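Filed under: Bench Notes, Grippers, Complaints
Search this blog Type and hit enter

I spent most of August with two pairs of hand-held grippers, the Mivo and the Sileck, trying to decide which one deserves my wrists. Wiremu Cosgrove lent me the Sileck on the condition that I stop asking him about it. So I'm asking you instead.

The spec sheets agree on nearly everything. What I wanted to know was how each pair copes with shiny, slippery things and with cloth, preferably both at once, so the test was polishing: a black lacquered tray with a butterfly on it, and a patterned white cloth. I set myself 24 runs per pair and quit the Mivo after seven because my left thumb had opinions.

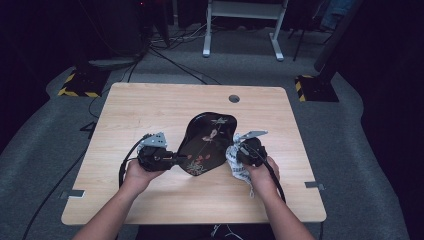
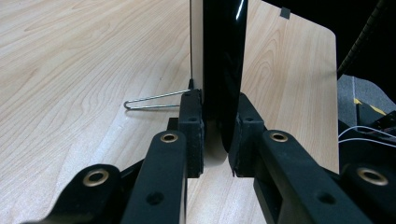
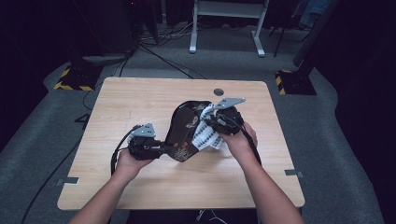

Black floral fabric and the white cloth in the last one, by the way, no tray.

Lacquer is mean

Gloss black is a rotten thing to show a wrist camera. It reflects the lights and then whatever else it feels like. I lowered the exposure on the Sileck's camera and gained a little detail, then lost the pads, which are also black. Borghild Dahlgren suggested painting them. I have 200 hours of older footage with unpainted pads, so no thank you, Borghild.

Cloth is meaner

The Mivo likes to grab two layers when I want one. The Sileck is better at picking an edge, but its trigger is stiff for the first 100 squeezes and I have small hands. Cables are a draw. Both pairs drag them across whatever I'm working on.

For now I'm keeping the Sileck, if Wiremu doesn't read this. Next up is the Florkomel controller, once I find the right screwdriver.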